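Review: Presach demonstration kit, second version
Posted 8th June in Tools We Paid For

I should say up front that I wanted to dislike this one. The first Presach kit sat on our shelf for most of a year, where it served as a very expensive bookend, and when the second one was announced I had a short, mean review half written before the box came. I have had to throw away most of it. Some of the meanness survives below.

For anyone who came in through a search engine: Presach is a kit for recording demonstrations. You bring the robot arms. They sell you the handheld controllers, the pedal, the recording software (called Lis, for reasons the manual keeps to itself) and a folder of suggested tasks. You guide the arms through a chore, Lis writes down what the joints did and what the cameras saw, and after enough of this you have a pile of examples to train a policy on. How good the policy turns out depends almost entirely on the pile. How good the pile is depends on whether the person making it has had lunch.

We are a small shop, we have two arms and one table, and we have used the kit through all of May and into this month. The subscription was paid at full price. Presach did not send us anything except invoices.

What you get

Two controllers, one foot pedal, a cable that is too short and a cable that is too long. The controllers are much better than before. The old ones had a trigger with all the subtlety of a stapler, and every grasp in our old data is either fully open or fully murderous. The new trigger has real travel. You can close on something soft and stop, and the recording shows that you stopped.

The pedal starts and ends an episode. Tap once to start, tap again to end, hold to throw the episode away. It sounds trivial and it is the best thing in the box. With the old kit you had to reach for the keyboard, so every single episode finished with the arm hovering in midair while the operator groped for the space bar. A model trained on that learns to hover. Ours hovered beautifully.

The pedal's one fault is that it slides. Put tape under it. We already had the tape out.

Setting up

The manual claims you can be recording in 23 minutes. I would like to meet whoever managed it and see their cable management, as ours took an afternoon. Most of that was calibration, which asks you to touch the gripper to a series of points on the table, then tells you one of them was wrong, and does not tell you which.

Lis lets you divide the work surface into regions and will then nag you about where your objects start. We laid a grid on the table in blue tape to match, and this is the thing I would press on any new user before they record a single grasp. Left to themselves, people put the bowl where the bowl was last time. You end up with a model that knows how to pick up a lemon from one spot and regards a lemon anywhere else as an act of aggression. With the grid, Lis picks a square and you put the thing in the square. It's dull, it feels like a board game designed by an insurance company, and our results got better the week we started.

The task folder

Presach's suggested tasks come in themed sets. We have spent most of our time on the one called Husta, which is kitchens and drinks: fruit, ice, bowls, bottles, a cutting board. You supply the props yourself, and the list is loose enough that you can buy most of it on one trip and expense it with a straight face.

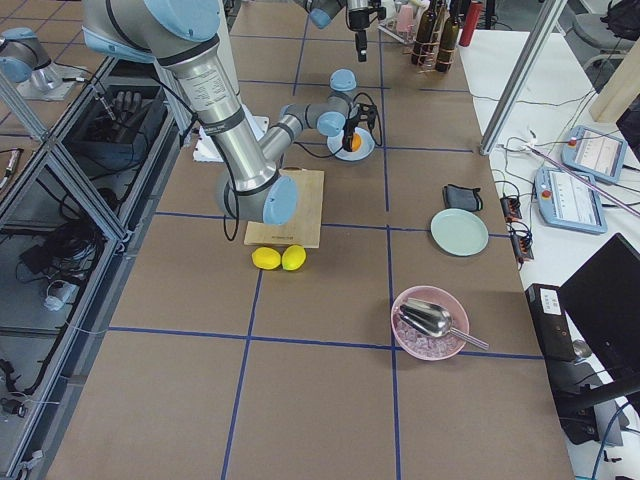
A Husta session on our table: orange object and white bowl at the gripper, with two lemons and the ice still to be dealt with.

I like this set more than I expected to. Lemons are a good test. They roll, they have a pointed end, and two of them side by side force you to decide which one you meant. The ice is a terrible test, in the sense that it's hard on everyone. Clear cubes in a bowl confuse the depth camera, they melt while you fuss with the settings, and a scoop with a thin handle has exactly one good place to hold it. Do the ice episodes first, or keep a freezer nearby, or develop an interest in water.

What I would change is the wording of the tasks. Each one comes with a sentence that gets stored with the episode, and the sentences read as if they had been translated through several languages and a lawyer. "Relocate the citrus to the receptacle" is not something anyone has ever said in a kitchen. You can write your own, and you should. We ask each operator to say it how they would say it to a roommate, and now we have a nice spread: put the lemon in the bowl, lemon goes in the bowl, bowl the lemon. That last one stays in. I voted against it.

Recording

Day to day, Lis is pleasant. The live view is quick, the episode list is readable, and you can tag a take as good, bad or odd with one key. The odd pile has become my favorite. A dropped lemon that gets picked up again is worth keeping, provided someone labels it, and the old software made you choose between calling it a success (a lie) and deleting it (a waste).

Two arms at once is where things get wobbly. The software handles it, but the operator may not. The second controller feels natural for handing things across and useless for nearly everything else, and you will find that most people park one arm and do the whole job with the other. Lis will happily store an hour of one arm doing nothing. There is a setting that warns you when an arm has been idle for 7 seconds. It is off by default and lives under Audio, presumably because it beeps.

Fatigue is the other thing. Presach suggests sessions of three hours. We tried that, once, and then looked at the recordings in order. The early takes are smooth. By the end the paths have gone from curves to shrugs. We swap operators much sooner now, and I would tell anyone with a budget to spend it on a second pair of hands before any of the add-ons.

Looking back over your data

The review screen is where the first kit fell apart, and it's where this one earns its keep. You can lay every episode of a task over the others and see the gripper paths as a sort of hairball. A tight hairball means your operators are all doing the same thing from the same place. A loose one means variety, or possibly chaos, and you have to watch a few to know. Ours for the white bowl task was so tight at first that it looked like a single drawn line, and that was how we caught an operator who had been quietly ignoring the assigned squares.

Search is weaker. You can filter by task, operator and tag. You can't filter by object, so finding every take with the scoop in it means remembering which tasks used the scoop. I keep a spreadsheet. I resent the spreadsheet.

Export works, in two formats, one of which everybody wants. Timestamps line up across cameras and joints, and I checked this more times than I'm proud of, as the first kit had the video trailing the arm by a small and changing amount. No trace of that so far.

Complaints, in no special order

The controllers charge from a port on the underside, so they can't be set down while charging. They have to be laid on their backs like beetles.

Lis updates itself when it feels like it. It has felt like it in the middle of an ice episode.

The progress bar counts toward a target number of takes and plays a little fanfare when you reach it. You can't turn the fanfare off, and it rewards the wrong thing. Everyone in the room will start rushing for the fanfare, me included.

Support is polite and answers within a day, usually with a question that was answered in my first message.

Against the alternative

The obvious rival at this price is the Estero rig, which we borrowed for 2 weeks in May. Estero has you move a small copy of the arm by hand, and the big one follows. It's lovely for fine work. Setting a lemon down gently is easier with it than with anything I've used. It also needs its own stretch of table, and our spare surfaces were spoken for long ago by cables. Its software is a folder of scripts and a cheerful note. If you have someone who enjoys that sort of thing, go and try it. If that someone is you and you also have a deadline, buy the Presach.

Should you upgrade?

If you own the first kit and it works for you, I have questions, but yes. The trigger and the pedal alone cleaned up our data more than any filtering script I ever wrote. If you are starting from nothing and only want a few dozen examples to see whether the idea has legs, rent or borrow, and put the savings into props and lunch.

Rating: four out of five. The missing point is for the fanfare.

Update: a reader asks if the first version's pedal adapter fits the new controllers. It does, but you lose the hold-to-discard feature, so every botched take has to be deleted by hand afterward. Ours is going cheap if anyone wants it.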